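Robot learns to tidy a bedroom by planning its steps backwards

A humanoid robot at the Plovden lab has learned to clear clothes off a bed using just 38 demonstrations, and the people who taught it are delighted.

The method is called Elia, and it comes from a small team led by Baltazar Bañuelos and Iraís Ibarra. Their idea is simple enough to explain over a cup of tea. Most systems that learn by copying start at the beginning of a job and try to guess the next movement, over and over, until the job is done. Small mistakes pile up along the way. Elia starts with the finish. It first works out what the end of the task should look like (clothes gathered up, bed clear) and then steps back through the stages that lead there, so every movement is chosen with the goal already in view.

Soft things are a lovely test for this. A mug keeps its shape when you pick it up, but a jumper dropped on a duvet never lands the same way twice. It folds over itself, hides its own sleeves and changes shape the moment a gripper touches it. A robot that has memorised one heap of cloth is lost when it meets another, and that has held back household work for years.

"We stopped asking it to understand the garment," said Ibarra. "It only needs to find a good place to take hold, and to know which hand should be free when it gets there. Once we let go of the rest, the learning got so much quicker!"

That question of hands turned out to be where Elia shines. The robot has 2 arms, and earlier versions tended to use one and leave the other hanging idle, or worse, put down the first garment to pick up the second. The new method treats both hands as part of the same plan. If one is already holding something, the other goes looking for the next item, and the robot shifts its feet to bring it within reach. None of this was written in as a rule. It came out of the demonstrations, which were recorded by people guiding the robot's arms through the job from start to finish.

The trials took place in a furnished room the team calls Ventura, fitted out like an ordinary guest bedroom. Each trial began with garments left in fresh positions, and the robot was given 4 minutes to collect them. Over 20 trials it finished inside the limit in all but two. The older copying method, trained on the same demonstrations and run in the same room, managed fewer than half.

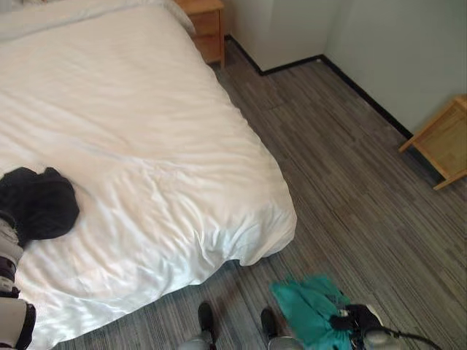

Elia at work in the Ventura room, with a teal garment in one hand and the other at a black one on the bed.

Both of the failed trials had the same cause, and the team is refreshingly open about it. The robot pinched a bit of the duvet along with the garment, pulled, and carried on pulling until the clock ran out. Bañuelos thinks a better sense of touch in the fingers would help, as the cameras struggle to tell two layers of cloth apart once they are squeezed together. Dark clothes on pale bedding are the easy case, he said, and white shirts on white covers are still hard going.

There is also the matter of speed. A person could clear the same bed in a few seconds. The team chose slow, careful arm movements for these trials and has not yet tried to push the pace, though Ibarra is itching to have a go.

Work now moves to a second room at Danmont, with different furniture and a lower bed, to find out how much of what the robot has learned will carry over. The plan is to begin without any new demonstrations at all and add them a few at a time if it struggles. Laundry baskets come next, followed by folding, which Bañuelos describes as "the one everybody asks us for".

The team expects to share its demonstrations and training code in November, along with recordings of every trial, including the two that went wrong.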